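Wanpen Chaimongkol
Can a machine do your kitchen yet? A thread, because my sister asked me at dinner and I answered badly. 1/
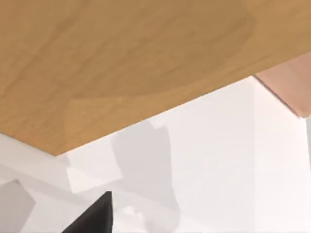 She wanted to know when she can buy one. I told her "not soon", and she said I tell her this every year. So I will try to give a better answer, with what I know from my own work. 2/

I test household tasks in simulation for a small company, Clusico. Before that I worked four years in a hotel laundry, so I have opinions on chores from both sides. 3/

In simulation we can run the same task many times during the night. Last week it was 900 attempts of one task: pick up a small thing, put it down in another place. In the morning I read the list of failures with my coffee. 4/

Out of these 900, it failed 170 times. My manager Lachlan Innes was happy with this number. My sister was not. She said if she dropped a cup so often she would have no cups. 5/

I think both of them are right. For research it is good progress. For a house it is terrible. People compare the machine with themselves, and a person almost never fails to put a cup on a table. 6/

What are the failures? Many are boring. The gripper comes a little too low and pushes the thing away. Or the fingers close too early. Or it gets the thing, then knocks the edge of the counter on the way. 7/

A camera close to the gripper gives very strange views. Sometimes you get a big piece of wood and almost nothing else. A person would move the head and look again. Our program often continues with what it believed one second before. 8/

Pale things on pale surfaces are also difficult. White on white, with a soft shadow - I have trouble with these myself when I review the pictures, and I know what I am looking for. 9/

Necati Gündoğdu asked me in the replies if simulation is cheating. A little bit, yes. Simulated wood is never sticky from jam. A simulated drawer does not swell in the rainy season. We try to change the light and the friction to be more honest, but we only change what we remember to change. 10/

He also asked about the shop floor. There I am more optimistic. I visited a packing hall in Gruvincombe in April, and they had one arm which moved trays from a belt to a rack. The same tray, the same rack, all day. It did 500 trays in a shift and the people there had stopped looking at it. 11/

But when a tray arrived turned the wrong way, a red lamp went on and Naa Agbeko walked over and turned it by hand. She told me she does it 12 times on a normal day. I asked if this annoys her. She said the old job annoyed her more. 12/

So this is my answer for shops and factories: yes, already, if you arrange everything around the machine and someone is near. At home you do not want to arrange everything around the machine. You want to leave your bag on the counter. 13/

Which home chore will be first? My colleague Simão Salgado says loading the dishwasher. I say clearing the table, because you can do it slowly and nobody waits for it. Folding is far away. After four years in the laundry I still fold fitted sheets badly. 14/

Wiping I would put in the middle. The motion is easy. To know if the surface is clean is hard, and most of the demos I see do not check it. They make the motion and the video ends. 15/

If you watch such a video, please look for two things: is it speeded up, and how many times did they try before this one. When these are not written, I write to the authors and ask. Most of them answer very kindly. 16/

My sister has now read this and says I could have said "not soon". She also wants to know if it can clean the oven. No. 17/17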